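Tridden > Shared Office > Plants > FAQ

Office Plants: Your Questions, My Answers

Posted 1/29/19 by the Tridden plant person

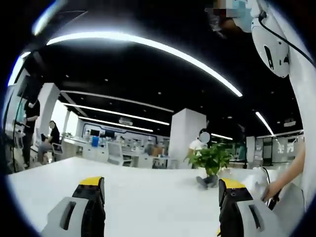

The leafy green one beyond the white table, with the big office behind it.

I look after the plants at Tridden, which started as me watering one sad fern on my way to the coffee machine and somehow became a thing people email me about. I get the same questions over and over (I love them, keep them coming!) so I've put the answers on one page. I'm not a trained gardener. I've killed plenty of plants and I've learned most of this from the dead ones.

Who waters the plants in the shared areas?

Me. Please don't help! I know that sounds rude, and I know you mean well, but when three kind people each give the same pot a splash on the same day, the roots sit in water and rot. If a plant looks droopy, send me a note and I'll go and stick my finger in the dirt.

Can I bring in a plant for my own desk?

Yes, please do. The only rules are that it needs a saucer, it can't block anybody's walkway, and you have to check it for bugs before it comes upstairs. Look under the leaves and down where they meet the stem. Anything white and fluffy, or anything that moves, means it stays home until it's sorted out. We had mealybugs one April and I was wiping leaves with rubbing alcohol for weeks. Never again.

What's a good first plant?

Pothos. Everybody says pothos and everybody's right. It droops when it's thirsty and perks up after a drink, so it pretty much trains you. Snake plants are great too, if you're the type who forgets. If you're the type who fusses (hi, me too) get a peace lily, because they like a bit more attention and you'll get flowers if the light is decent.

I don't have a window. Should I bother?

It depends on how dark it is. If you can comfortably read a book at your desk without a lamp, a snake plant or a ZZ plant will probably do okay. They won't grow much. They'll just sort of hang out, and that's fine with me. If it's darker than that, get a clip-on grow light and put it on a timer, or bring a plant in from a bright spot and trade it back every couple of weeks. I did the swapping thing for a whole winter and it worked better than I expected.

How often should I water?

I can't give you a number, sorry! Pot size, light, the heating, the kind of plant, they all change it. Push your finger in up to the second knuckle. For most leafy plants, if it's dry down there, water until it runs out the bottom, wait a bit, then dump the saucer. If it's still damp, walk away. Succulents and snake plants should dry out all the way first.

Is it okay to pour my leftover coffee in?

No. I find the mugs, you know. Milk and sugar go moldy in the soil and bring in those tiny black flies, and then I'm the one who gets the emails.

Speaking of which, what are the tiny black flies?

Fungus gnats. They're annoying but harmless to you, and they mostly turn up when soil stays wet. Let the top couple of inches dry out between waterings and put one of those yellow sticky traps in the pot. You'll need to keep it up for a month or so, since the eggs already in there have to hatch. There's a pack of traps in the supply cupboard and you can take one without asking.

Why are the tips of my leaves brown?

Usually dry air, and sometimes salts from tap water or too much plant food. Heated offices are very dry in winter and spider plants complain about it more than anyone. You can trim the brown part with clean scissors, following the shape of the leaf so it doesn't look like it had a bad haircut. It won't turn green again but it'll look neater. Misting feels nice to do and I still do it sometimes, but it doesn't change the air for more than a few minutes. Putting several plants close together does a little more.

And yellow leaves?

One yellow leaf at the bottom is just an old leaf. Pull it off. Lots of yellow at once is nearly always too much water. Take the plant out of its pot and look: healthy roots are firm and pale, rotten ones are brown and mushy and smell like a pond. Cut the bad ones off, put it in fresh mix, and go easy for a while.

Do they really clean the air?

Not so you'd notice, from what I've read. You'd need a jungle. I just like looking at something green when I'm on a long call, and that's reason enough for me.

Do I need to dust them?

Yes! Big shiny leaves get dusty fast, and dust blocks light. A damp cloth, one hand under the leaf, wipe from the stem out. Skip the leaf shine sprays, they leave a sticky film. It's a very good job for when you're on hold.

When should I repot?

Spring. If roots are poking out the bottom or water runs straight through, go up one pot size, and only one. A giant pot holds too much water around a little root ball. I run a repotting lunch in April, and I bring the soil and old newspapers, so you just bring your plant and clothes you don't care about. Last time we did 5 plants and got dirt in places I'm still finding it.

Where do you buy yours?

Mostly Korkarance, the nursery out on the Prulbridge road. They have a half-dead shelf at the back and I can't walk past it. For pots I go to Pearce, which is really a hardware store, but the plain clay ones are cheap and they always have saucers that fit. Both are fine with you wandering around for an hour buying nothing.

Are any of the plants bad for dogs?

Quite a few. Pothos, peace lily, ZZ plant, snake plant and dieffenbachia can all make a dog sick if it chews them. If you bring your dog in on dog days, please keep it away from the floor pots. Spider plants are safe, and so are parlor palms and most ferns, Boston fern for one.

I'm going on vacation. Can you take care of mine?

Sure, for up to 4 weeks. Leave it on the shelf by room 579 with your name and your return date on a piece of tape. No name, no water!

Can I take a cutting?

Ask me first and I'll nearly always say yes. I'll snip it for you below a node (the little bump where the root comes out) and you can stand it in a glass of water on a bright sill. Change the water every week. Once the roots are as long as your finger, pot it up. If it doesn't take, come back and I'll give you another one.

Last updated: same day as posted, to add the bit about dogs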